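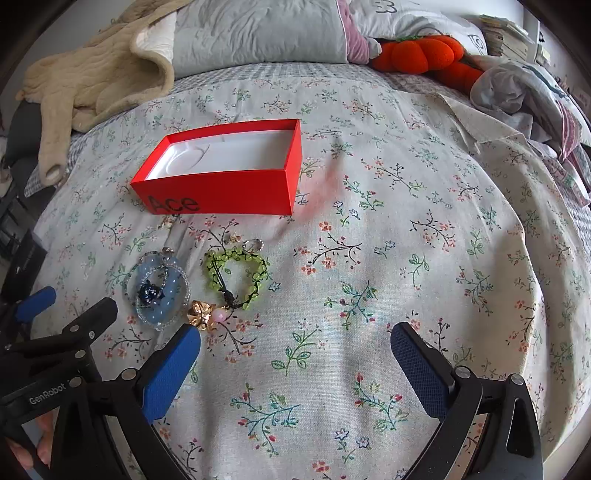
Beads by Post: Running a Small Keychain Stall in Brastport

20th July
By a second-year student, Small Business Project

Purpose of the project

Each student had to plan a small product line, sell it for one month and write up the costs. I chose beaded keychain charms. I already knew how to string beads and I didn't want to spend the month learning a craft as well as doing the accounts. The report covers buying, pricing, selling and what I would change.

Buying materials

I compared two suppliers. Tilitz sells beads in bulk bags and Tanabe sells them in small tubes sorted by color. One bulk bag from Tilitz holds 2000 seed beads, and the price per bead is much lower. The trouble is that sizes vary inside the bag. For a round design with an outer edge of small beads, a few that are too wide will make the whole ring buckle. I ended up sorting every bag by hand on a tray before I started.

Tanabe beads needed no sorting. I used them for edges and centers and kept the bulk beads for filling. Split rings, clasps and cord all came from Lilari, a hardware shop near the bus station, where you can buy them in single packs.

Making time

A heart took me longer than a ring because the cord has to pass twice through the beads at the point. I wrote down a start and finish time for every piece in the first week. By the last week I was faster, but I kept using the first-week times for pricing. If I had used the faster times, I would have set the price too low for anyone else who joined the stall.

Pricing

My first price covered materials only. My tutor sent the plan back and asked where the labor was. I added an hourly rate, and the price came out higher than I thought people at the Brastport market would pay. The final price was between the two. This means I was paid for part of my time and gave the rest away, and the accounts show it on its own line.

Selling

I made 30 charms and took them to the July market on 4 mornings. Hearts sold first. Rings in pale colors sold slowly until I hung them up — people seemed to walk past them when they were flat on the cloth. Several buyers asked for a gift box. I had none, and I think I lost sales to people shopping for birthdays.

I also tried taking orders by post. Only three came in. Postage was a large part of the total and I had not put it in the plan.

Problems

Cord ends came loose on two charms and were returned. I had tied a single knot and trimmed it close. After that I used a double knot with a drop of glue and left it overnight before trimming. I had no more returns. The second problem was record keeping. I mixed my own spending money with the stall float on the first morning and had to work backward from receipts.

What I would change

I would buy fewer colors and more of each. I would add postage and boxes to the plan before setting a price. I would also keep a separate cash tin from the start.

Contact the Project Office | Copyright Brastport Student Projects | Back to top

Comments

beadbox: Which size did you use for the outer edge? Mine buckle too, even with sorted ones.

marketmorning: Same problem with flat stock on my stall. A cheap earring stand works for keychains — hang them by the split ring.

year1student: Did you have to hand in the receipts with the report or only the totals?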